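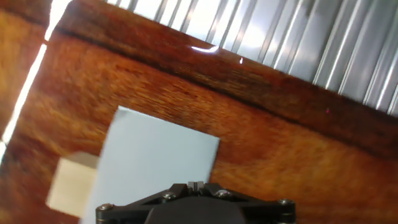
169

Chapter 6
Learning to Wait Your Turn: Play, Rules and the Under-Sevens

Put four five-year-olds in a room with three tricycles and you will learn a good deal about human society before the morning snack. You may also learn some new words. This chapter is about what happens next, and why some children come out of it able to share a tricycle while others come out of it owning all three.

For a long time the usual view was that young children followed rules because adults stood over them. Take away the adult, the thinking went, and the rules left by the same door. Anyone who has watched a game of shops will have doubts. Small children are fierce about rules. They make them up at great speed, change them in the middle, and are outraged when a newcomer fails to know them.

The Morkcombe playgroup study, which we shall return to more often than some readers may like, followed 51 children through two terms of board games, chasing games and pretend play. Qistina Oei, who led it, logged 1,047 quarrels. She sorted them by cause, and the largest group by far concerned whose go it was. Toys came second. Biting was given its own table.

Oei noticed that the children who quarrelled most in the first term were often among the better turn-takers by June. Her reading was that an argument about fairness is a kind of practice at it, though a noisy one. Critics at Jekley replied that the children had simply got older — a fair point, and one that hangs over most research on people who are growing. We look at both sides in section 6.3.

Before that we need some terms. By "turn-taking" we mean giving up an object or a role and expecting to get it back. By "sharing" we mean giving it up with no such hope. Parents tend to use the second word when they mean the first, and children, who have more at stake, spot the difference at once.

6.1 What counts as a rule?

Start with a game you played before you could read. Write down its rules, then ask a brother, sister or old friend to do the same, and keep both lists for the exercise at the end of this section.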